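Handout 3: The strap problem, or how we lost an afternoon of grasps

Okay, so in the last handout I promised we'd get to a real failure, and I picked one that I was in the middle of myself. It's a good one for this course because no single part was broken. Every box on the checklist got a tick and the thing still went wrong, over and over.

Quick background if you missed lab. The Whitlock bench is the one where we do grocery-style handling: soft bags, wrapped packages, clear trays. We use the hand-held gripper to collect demonstrations, then train on those and run the result on the Remberg arm. The two black fingers are the same part number on both, so what the hand-held one can pinch, the arm should be able to pinch too. Keep that "should" in mind.

What happened

In August we ran 283 grasps on the arm with the policy we'd trained over the summer. 43 of them ended in a fault stop. That's way too many! The log said "finger force limit" every time, so of course I went straight to the force sensor. I swapped the cable, I re-zeroed it, I swapped the sensor. Same fault. (Please don't do what I did. Write down what you saw before you start pulling parts off.)

When I finally sat down and watched the recordings, the fingers were closing fine. The trouble came on the lift. A strap from a tote bag would be lying across the path, one finger would slide under the loop, and when the arm went up the whole bag came along with it. The load went sideways into the finger, the force shot past the limit, and the arm stopped with a bag hanging off it. The sensor was telling the truth the whole time and I was busy replacing it.

Why the fault message sent me the wrong way

A fault message tells you which limit got crossed. It doesn't tell you who pushed. Ours is a single number per finger, so a hard squeeze and a sideways yank look the same in the log. If you take one thing from this page into your own project, go find out what your error codes are really measuring.

The other half of it was the training data. I went back through the demonstrations and found that whoever was holding the gripper (mostly me, sorry) moved the strap out of the way with their free hand before starting to record. You do it without thinking. So the policy had hardly ever met a loose strap, and it treated that part of the table as open space.

What we changed

We collected 200 new demonstrations with straps left wherever they landed, and with the clear tray in different spots too, because its edges are hard to pick out against wood and I didn't want to be writing this same handout about trays next term. 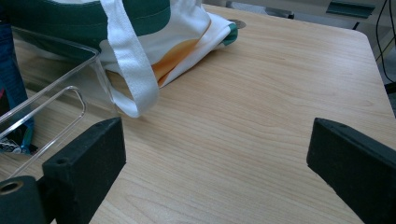 The rule for the new set was hands off. Put the things down, let go, start recording, and if the approach looks awkward then you go in awkwardly, or you come around the other way. Some of those runs are slow and kind of ugly and I kept nearly all of them. I only threw out the ones where the gripper got dropped.

We also put in a slow first lift - the arm goes up a little, pauses, and compares the force with what it was just after closing. If it's climbing sideways-fast, the arm lowers again and opens. The Utia controller makes this easy, the older Zinitden one needs a workaround that's in the lab folder.

One safety note. When the arm stops with something hooked on a finger, don't reach in and tug it free. The strap is under tension and the arm is still powered. Hit the stop, wait for the light, then unhook it from the bag side.

For next time, pick one fault from your own log and write half a page on what it measured and what you assumed it measured. Bring the recording if you have one.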